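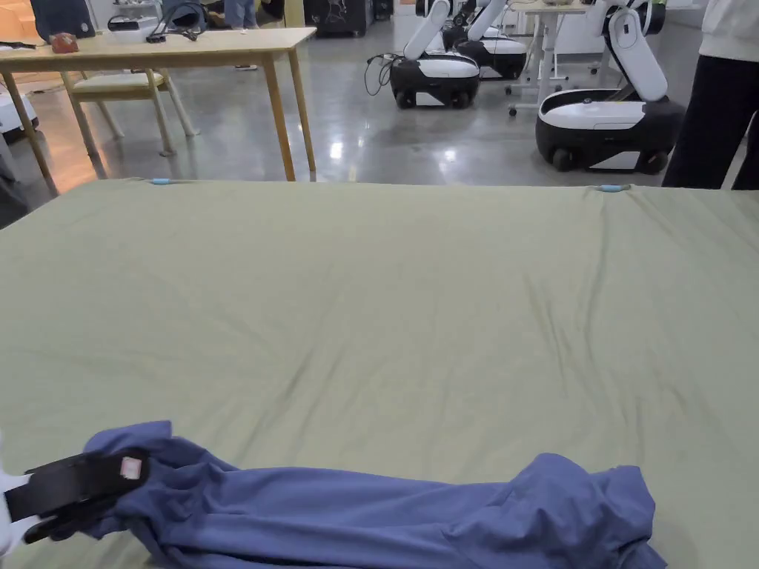
Robles asked after the last lecture why we don't just record one perfect fold and copy it 516 times. Fair question, and I gave a pretty mumbled answer, so let me try again!

A policy trained on one tidy start only knows that start. Cloth almost never lands the same way twice (try it with your own laundry), so we want the crumpled starts, the twisted ones, the sleeve tucked under.

For the Pultholm set, please do this:

Drop the garment fresh before every episode. No smoothing it first.
Keep your fumbles if you recovered from them. I love those.
Stop recording once your gripper lets go for the last time.

Each group owes me 52 episodes by the end of May. Log the bad ones too, with a word or two on why.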